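Teaching folds by remote – how many demos before you stop?
Fletico forum > Home arms > Teaching and demos

nidwood_nell
Right, I've done 40 folds on towels with the leader arms and it's going nicely, so I've moved on to shorts. Denim, elastic waist, and that waist is a pain! It bunches up and never sits the same way twice. I keep the left gripper on the bottom corner of the waistband and bring the right one in for the hem, jaws nice and wide.

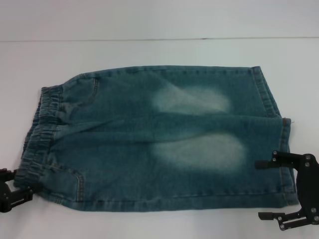 Lingyun Gu: Wide jaws are fine, but slow down before you close them. My first 126 demos were all rushed at the grab and the arm learnt to rush as well. I binned the lot in March and started again.

morrison_b
Don't bin them! I kept all my scruffy ones and it copes better when the cloth slips. Someone over at Wunddale did 2,000 tidy demos and it gave up at the first crease.

Lingyun Gu
Slips are useful, I agree. Fumbling because your wrist is tired is something else – I stop after 8 in a row now.

nidwood_nell
Hmm, I've been doing far longer sessions than that (my shoulders know it). Do you two start from the same spot every time, or shift the shorts about?

morrison_b
Shift them. Turn them round too, and do a few from the other hem.

Lingyun Gu
Same spot for the first batch, then shift. We won't agree on this one either, Morrison.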